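Galeo tray cell: left wrist drops after warm-up

stakamitz_tech
Two-arm Galeo cell, tray lift and carry. After 48 cycles the left wrist sags 2 mm and the tray tilts. Right side holds. Re-zeroed both arms twice, same result. Firmware is the June 7, 2018 build. Anyone seen this?

Gökçe58
Wrist belt tension. Ours was at 50 on the gauge and the manual asks for 58. Set it with the arm parked and the brake on, then re-zero.

jorero
Disagree. A loose belt shows up cold too. If it only sags warm, look at the brake current first. Log it for a full run before you open the cover.

Gökçe58
A belt near the limit will pass cold. Checking it takes less time than a full log.

stakamitz_tech
Belt read 58, so it was in spec. Logging current now. Separate question: where do you set the grip points? My taught pose has both grippers on the rims.

jorero
I teach from a manual pass and copy the hand positions. Left hand curled over the left rim, right hand flat on the tray next to the saucer. Cup toward the upper left, napkin at lower right.

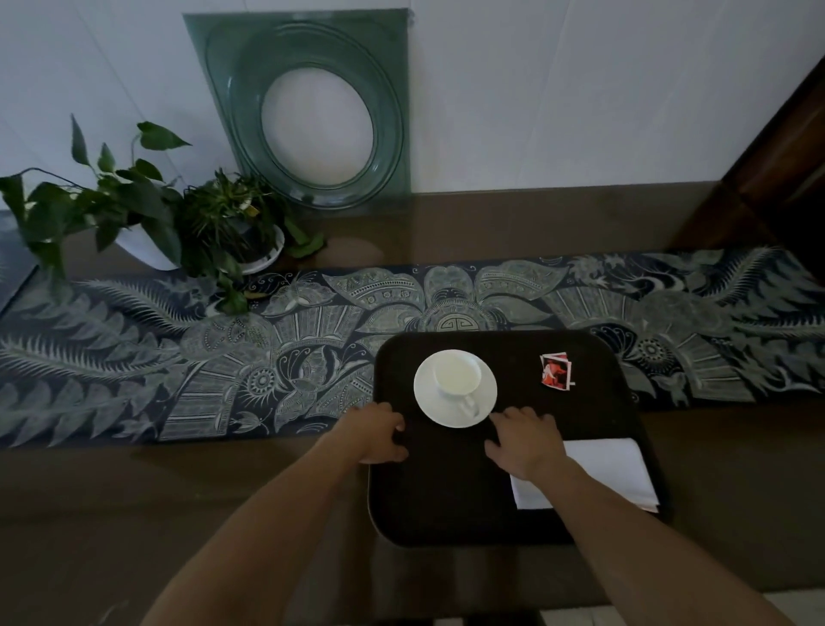
Müzeyyen Güneş
I would not copy a flat right hand on that cell. The Galeo pads have no side grip, so the left wrist takes the whole load during the lift. Keep both on the rims and lower the lift speed until the brake is sorted out.

jorero
Fair for the lift. I still use it for the approach.

stakamitz_tech
Staying on the rims. Will post the current log in July, when the cell is down for service.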